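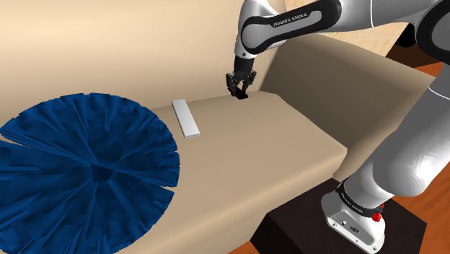
Franka Emika au-dessus de l'assise du canapé, pince légèrement ouverte. Environnement Hebden, rendu de simulation.

Hebden : collecte d'exemples pour la manipulation de petits objets

Cette galerie accompagne la livraison de février du jeu de démonstrations Hebden. Les trajectoires sont enregistrées en simulation par téléopération, puis rejouées et filtrées avant d'entrer dans l'ensemble d'apprentissage. La livraison compte 4,000 épisodes enregistrés, dont 3,000 retenus après filtrage. Les épisodes écartés restent accessibles dans un répertoire séparé, avec le code de rejet correspondant.

Le protocole a été rédigé par Denise Inskip. Chaque épisode est décrit par une consigne en langage naturel, l'état articulaire du bras, l'ouverture de la pince et les flux des vues rendues. Les consignes sont tirées d'une liste de 38 formulations, revue avant chaque campagne.

Vues et objets

Les épisodes sont rendus depuis plusieurs points de vue synchronisés. La vue large donne la position du bras par rapport au mobilier, les vues rapprochées servent surtout à vérifier la saisie. Un objet peut être masqué dans une vue et dégagé dans une autre – les annotations de visibilité sont donc stockées par vue et non par épisode.

Le contenant ouvert, à parois unies, complique la lecture : le bord proche cache une partie de l'intérieur et les panneaux beiges offrent peu de texture.

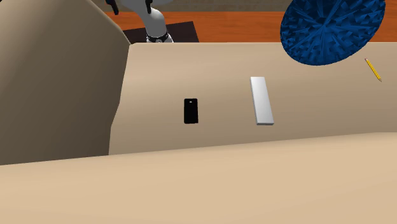
Les objets minces, crayon ou téléphone, posent un autre problème. Leur faible épaisseur laisse peu de marge en hauteur lors de la fermeture des doigts, et une erreur d'orientation suffit à faire rejeter la prise. Le filtre Clustetti contrôle pour cela l'angle d'approche et la stabilité de l'objet après levée. Les seuils sont fixés par catégorie dans le fichier de configuration.

Les poses initiales sont tirées au hasard, avec rejet des interpénétrations. Un épisode dont la consigne désigne un objet absent de toutes les vues est supprimé avant relecture.

Format et accès

Fréquence, unités et repères sont identiques à ceux de la livraison précédente. La version 2 du schéma ajoute un champ pour les reprises de saisie – les anciens scripts de lecture l'ignorent sans erreur. Les archives sont déposées sur le serveur Jorville, dossier hebden/fevrier. Les demandes de correction d'annotation sont à adresser à Denise Inskip, avec le numéro d'épisode et la vue concernée.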